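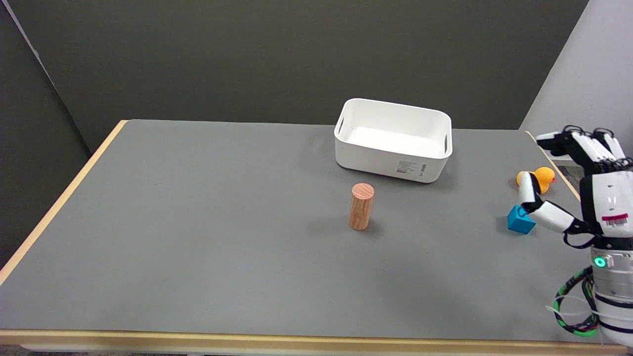 Start with the packing bench, not the robots. Osbridge site, 400 people across 2 shifts, most of them hired to pick things up and put them in other things. That's the job we are talking about tonight. Say that slowly. On the bench it comes down to very little — a white bin, a block of wood stood on end, a rubber duck, a blue cube with a thumb against it. Every picker in the room has done that reach a few thousand times before lunch. Ask for hands up, who's worked a bench. Wait.

Then: what changed first. Not the headcount. The talking. Benches used to face each other, now they face the cells. Niamh Quinlan on lates told me she can go till tea break without a word to anyone. She didn't mean it as a complaint, more a thing she'd noticed. Don't over-egg this.

Second thing, the pace. Before the Kong cells went in, you set your own rhythm and the line lead moaned at you or didnt. Now the rhythm comes off a screen. Slower than the old one on paper! People still go home more tired. My guess is it's the waiting — you can't get ahead and bank five minutes. (Someone will ask for data. I haven't got any. Say so.)

Skip the Prukotis bit if running late. If not: they sold us the scheduling software, training was one morning in April, half the late shift were asleep on there feet. Worth a laugh, then move on.

New jobs. Be fair here. Ciarán Fahy was a packer, now he's a cell minder. Clears jams, swaps grippers, teaches it the odd shapes. He likes it. More money, though less than he was told at first, the grade took months to sort. Read his line out: "I used to be good with my hands and now I'm good at watching something else's." Pause after. Don't explain it.

Odd shapes — come back to the bench here. Round thing, square thing, squashy thing. Old hands never thought of that as skill, it was just packing. Then they got asked to write down how they do it and couldn't. Ciarán's first go at the sheet said "grab it normal". Point is these people knew something and the pay grade said they didn't.

What we asked Grultex for, and got:
minders picked from the benches first, outside adverts after
a stop button anyone can press, no form to fill in
screens turned off in breaks

What we didn't get: a say in the target. Still open. Order 2158 went out late because the target was changed mid-shift and no one told the floor. Tell that one quick, it gets people cross and then they stop listening.

End on the rota question, straight to the floor. Who decides who gets moved, and when do they hear about it. Mic to the back rows first, they never get it. Finish by half eight, the hall wants the chairs back.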